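Skarkwood Student Team Releases Cloth-Folding Demonstrations Recorded With Hand-Held Grippers

Garment set to serve as the practice task for the Lahtinen Student Manipulation Challenge in March 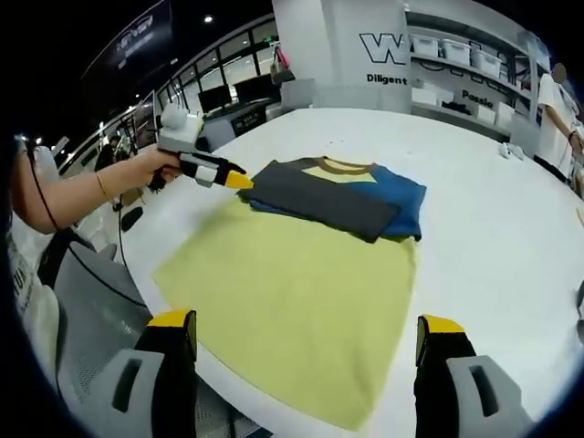 Tatsuya Ikeda
Technical Lead, Skarkwood Student Robotics Club

Jan 1, 2022

SKARKWOOD – The Skarkwood Student Robotics Club today released a set of 973 recorded demonstrations of garment handling, produced by its members during the fall term with paired hand-held grippers. The set is the club's entry material for the student division of the Lahtinen Student Manipulation Challenge, to be held in March. It is also available on request to other student teams registered for the event.

Each demonstration is performed at a table by an operator holding one gripper in each hand. The task is divided into four stages: separating a garment from others on the table, laying it flat, folding it, and placing it on a stack. Shirts and other soft items are left overlapping at the start of a recording, and the order in which they are picked up is chosen by the operator.

The gripper fingers have yellow tips against black bodies. The color difference was retained from the club's first build after members found that the tip position could be located more reliably against dark fabric. On pale yellow and yellow-green garments the contrast is lower, and those recordings were checked by hand before release.

Of the 973 demonstrations, 362 cover all four stages without a break. The remainder cover one or two stages and are labeled accordingly. Failed grasps were kept in the set and marked, as the challenge rules allow them to be used for training. Recordings in which a finger left the view of the gripper camera during a grasp were removed.

"Folding a single shirt on a clear table was working by the second week," said Tatsuya Ikeda, technical lead of the club. "Most of the term went into the first stage. When a sleeve is under another item, the operator has to decide which layer to pull, and two operators will often decide differently. We stopped asking for one fixed method and recorded the choice as a label instead."

Recording software was written by club members and runs on Vimport, the data logging package used in the school's introductory robotics class. Changes made for this project include a shared clock for the left and right grippers and a check that rejects a session if either stream drops frames. Both changes will be supplied to the class for the spring term.

The club will use the set to train a controller for its two-arm entry, named Clanetti. Under the challenge rules, each team has 100 attempts on garments supplied by the organizers. An attempt is scored on the final outline of the fold and on the time taken. Contact between the two arms ends the attempt.

A written guide for operators accompanies the release. It covers starting posture, grip width, cable routing, and the stage labels. Teams requesting the set should state their registration number and the name of a supervising teacher.

Contact: Skarkwood Student Robotics Club, Room 114, Engineering Building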